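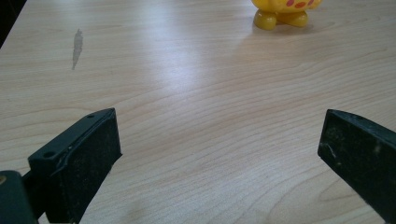 Umham is a word list for people who write furniture listings and repair notes. It has 1,118 terms for wood surfaces, joints, hardware and damage, each with a short definition and at least one sample sentence. Many of the terms overlap in daily use, and the notes try to say where. "Figure" is the pattern you see on a face, while "grain" is the direction the fibers run, but most sellers say "wavy grain" for lines like the ones on this pale tabletop and buyers know what they mean. The list keeps both uses and marks the second one `common`. The long gray mark toward the left would go under `stain`, with no guess at the cause.

## Files

- `terms.csv` - the main list, one term per row
- `sentences.csv` - sample sentences, linked by `term_id`
- `dropped.csv` - 79 terms removed from earlier versions, with the reason
- `CHANGES.md`

All files are UTF-8 with commas and double quotes. Sentences may contain commas, so use a real CSV reader.

## Columns in terms.csv

| Column | Meaning |
|---|---|
| `term_id` | Stable number, never reused |
| `term` | Lower case unless it is a name |
| `group` | `surface`, `joint`, `hardware` or `damage` |
| `use` | `trade`, `common` or `old` |
| `definition` | One sentence, 30 words at most |
| `see_also` | Other ids, separated by semicolons |

## Where the terms come from

The first version was typed up from the card index at the Duvstead repair shop. A second batch of 222 terms came from the Rätsep auction notes, which are older and use a lot of words for finishes that few people would search for today. Those are mostly marked `old`.
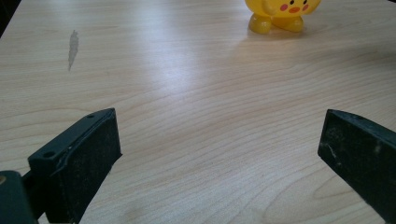
Spelling follows American use. Where the Rätsep notes had a British spelling, the American one is the main entry and the other is left out. Plurals are not listed - add your own if your search tool needs them.

## Known problems

- `hardware` is thin on drawer slides.
- "Patina" and "wear" still point at each other in `see_also` and neither definition is good.
- Several damage terms have sample sentences that only make sense for chairs.
- The Irix export script drops the last row if the file has no final newline. Add one before you run it.

## Changes and contact

Last full check of the definitions: May 8, 2020. Small fixes since March are in `CHANGES.md`. Send corrections to Dzintra Laur through the issue page, with the `term_id` in the title. New terms need a sample sentence before they can be merged.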